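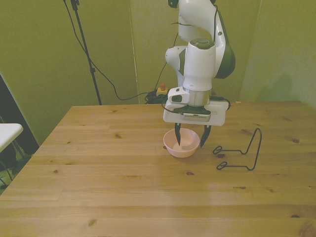 Bowls and Stands: Notes for Session Two
Setting the Table, Showing the Table
Drakby Evening School, Home and Table Program
September 1, 2025
By the course office

Welcome back! Last time we got through plates, and I promised you bowls, and bowls are my favorite thing in the whole course. Please read these notes before you come in. The practical part goes much better if you've already been through your own cupboard once with a bowl in each hand.

Bring with you: one small bowl you use all the time, one bowl you never use, and a wire plate stand if you own one. Any stand is fine, including a bent one. Bent ones are great for teaching.

1. What makes a bowl a bowl

There's no hard line between a deep plate and a shallow bowl, and people who catalog dishes argue about it happily for hours. For this course we use a plain working test: if you can tip it gently and a spoonful of soup stays put, call it a bowl. That puts pasta plates on the bowl side, which will annoy some of you. Bring the argument to class.

Four words you need for every bowl we handle:

Rim. The top edge. It may be rolled, cut straight, thinned or flared.
Wall. The side, between the rim and the place where it turns in to become the floor.
Well. The inside, where the food sits.
Foot. The ring or flat patch underneath. Turn every bowl over! Half of what you'll want to know about it is down there.

When you write up a bowl, go in that order. Start at the rim and finish at the foot. If everybody does it the same way we can swap sheets and compare, and the comparing is where this gets really fun.

2. Small bowls, and why you own so many

Small round bowls pile up in every kitchen. They do everything: salt, olives, a beaten egg, a handful of berries, keys, hair ties. A dinner plate has one job most of the time. A small bowl has ten, and it moves between them in a single day without anybody thinking about it.

The Skemetti collection, which we'll visit in the last session, has 2,371 pieces of everyday tableware, and 639 of those are bowls. Most are small enough to hold in one hand. I stood in front of those shelves the first time and couldn't stop grinning. So many solutions to the same little problem!

Exercise for home: pick your most-used small bowl and keep a note of everything that goes into it for seven days. Don't change how you use it. A list on the fridge door works well. Last year's lists had batteries on them, and a wet tea bag, and someone's tooth (a child's, properly handed over).

3. Handling

Most chips happen on the rim, and most rim chips happen indoors, between the cupboard and the table, when two bowls meet. A few habits to practice:

Pick up an empty bowl with one hand cupped under the foot and the other steadying the wall. For a very small bowl, one hand is enough.

If you take it by the wall, with a finger inside and the thumb outside, keep the lift short and set it down on something flat. Everyone does this at home and it's a perfectly good grip for a light bowl. For an old or cracked one, go back to two hands.

Put it down foot first and level. Listen as you do it. A sound bowl makes a short, clean tap, and one that rocks will tell you straight away.

Never carry a stack you can't see over.

Take your rings off for anything glazed in a soft color. Metal leaves gray marks on matte glazes especially, and they're a pain to shift. A paste of baking soda and water will take off the light ones. Test it on the foot first.

4. Matte and shiny

We'll pass some of both around. Shut your eyes and feel them before you look. Matte surfaces grab the fingertips a little and the shiny ones slide, and you can usually tell the two apart in under a second.

Matte bowls look wonderful on the table. They don't throw back the lamp, so the color stays even from side to side, and pale colors (pink, cream, soft gray) come across very calmly. They also show knife and spoon marks sooner. If you want matte at home, try it for dry things first: bread, nuts, wrapped candy.

Shiny bowls wash easily and make food look juicy. Tomatoes in a shiny white bowl, with oil on them! Hard to beat.

Look at the inside and the outside as two separate surfaces. Plenty of bowls are a shade darker in the well, and some are a different color altogether. Put both on your sheet.

5. The wire stand

Now for the thing that sits in a drawer in nearly every house and almost never gets talked about. The ordinary wire stand is a lovely piece of design. A length of wire gets bent into feet, a cradle and a back, and it holds a dish upright so that you can see its face.

Parts to name on your sheet:

Feet. Often small loops or curls. They keep the wire ends from scratching the table.
Cradle. The part that takes the weight at the bottom of the dish.
Back. The upright part the dish leans on. It can be a rectangle, a pair of prongs or an arch.

Stands are made for plates, and a plate is what they do best. Set the lower edge in the cradle first, then lean the plate back until it touches. Let go slowly. If the top of the plate rises far above the back, get a bigger stand.

Can you put a bowl on a plate stand? Try it in class with the practice bowls and see. A wide shallow one will often sit nicely. A small deep one usually wants to roll forward, and the deeper it is the worse it behaves. The Fedoruk stand, which several of you asked about after session one, has a longer cradle and copes with soup plates. I like it very much. It still won't hold a rice bowl.

Thin dark wire nearly disappears against a dark shelf, and against pale wood it draws a sharp line that you notice before the dish. Both can look terrific! Just decide which one you're after.

To straighten a bent stand, put it on a folded towel and press with the flat of your hand. No pliers, please, until you've tried that. Check the feet by tapping each corner.

6. The table underneath

Spend a little time on what the bowl stands on. Bare pine is a friendly surface. It's pale, the grain runs in long soft lines, and the knots give the eye somewhere to land. A small plain bowl can hold its own on it with no cloth at all.

Things to watch with bare planks:

Seams. A narrow foot set right across one can wobble. Move it an inch.
Knots. Avoid placing a small bowl so that half a knot peeks out from under it. You'll look at the knot all through dinner.
Pale patches. Years of wiping lighten pine where people sit and work. I'd leave them. If they bother you, a runner goes over them in two seconds.

The wall behind counts too. Muted green is a super background for pinks, and for anything cream or brown. If your kitchen wall is bright white, hang a dish towel behind the table and look again.

7. Practical: one bowl, one stand

Work in pairs at the long table. You need a small bowl, a stand and a plate of your choice.

Put the bowl down first, a little off center.
Set the stand beside it, empty. Look at the pair from your chair, then standing up.
Turn the stand so the back faces a different way. Look again.
Add the plate.
Move the bowl closer until it feels crowded, then back it off by a finger's width.
Draw what you've got. Stick drawings are welcome.

Pay attention to shadows. A bowl casts a soft one and a wire stand casts hardly anything, so the two feel very different in weight even when they take up similar space. Moving the lamp changes everything, and I want every pair to try it at least once.

Allow plenty of time for the empty stand. People rush to fill it, and it's worth a good long look by itself.

8. Words for your sheet

Handle as few fancy terms as you can. Round, deep, thin, heavy, smooth, rough, pale, dark. If you're stuck between two colors, write both with a slash. "Pink/beige" is a real answer. For size, give the width across the rim and the height from the table, in inches, and note whether you measured or guessed.

9. Reading and looking

The Proltach booklet on household bowls is on the reference shelf by the door. Read the chapter on feet. The drawings are superb, and there's a foldout at the back with rim profiles at full size that you can lay your own bowl against. Please refold it along the old creases.

The Skemetti visit is in November. Wear flat shoes and leave big bags in the lobby.

For next time: your bowl list, one finished sheet, and a cup without a handle. Session three is cups, and there will be tea.

Drakby Evening School, Home and Table Program | Contact the course office | © 2025 | Back to top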